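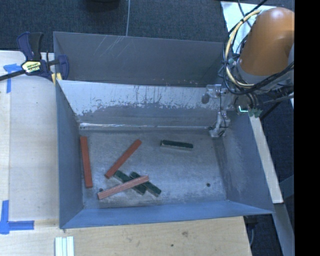
The Long Game

My grandmother kept her board games in the cupboard over the refrigerator, where no child could reach them, which tells you what she thought of board games. When she died I got the whole shelf, 11 boxes, and in April I finally opened them.

Nine were missing something. The checkers had been filled out with coat buttons. One box held only the rules, in German, and a dry cleaning ticket. I called the ticket in, out of curiosity. The cleaner is now a bank.

There is, I learned, a woman you go to with this sort of problem. Liesl Wyss runs a shop in Gerwood called Camenzind, after the hardware store whose sign she never got around to taking down. People still come in for hinges. She sells them replacement pawns, spare dice, odd dominoes and, if they insist, hinges, which she now keeps behind the register.

Wyss can look at a single token and name the game, the decade and, she claims, the kind of family that lost the others. Mine she judged to be "table flippers." I defended us for a while and then remembered the Christmas my uncle spent in the car.

Her best customers are the Holla people. Holla is a trading game that sold well for one winter, long ago, and came with 200 wafer-thin markers that slid under every sofa in the country. A complete set recently changed hands for $440. An incomplete one is worth whatever you can get for the box.

"They don't even play it," Wyss said. "They count it and put it away."

Nanna Toft does play it. She hosts a game night above a laundromat in Wonar, 15 minutes up the road, and her rule is that anything missing gets replaced by whatever is in your pockets. The night I went, I bought a railroad with a cough drop. My opponent, a retired dentist, paid rent in breath mints and ate them when he fell behind. Toft ruled this legal. There was an appeal. It went on for longer than the game had.

I lost badly and drove home with my grandmother's checkers on the passenger seat. Wyss had offered to match the missing pieces for a few dollars, and I'd said I would think about it. One of those buttons is from my uncle's coat.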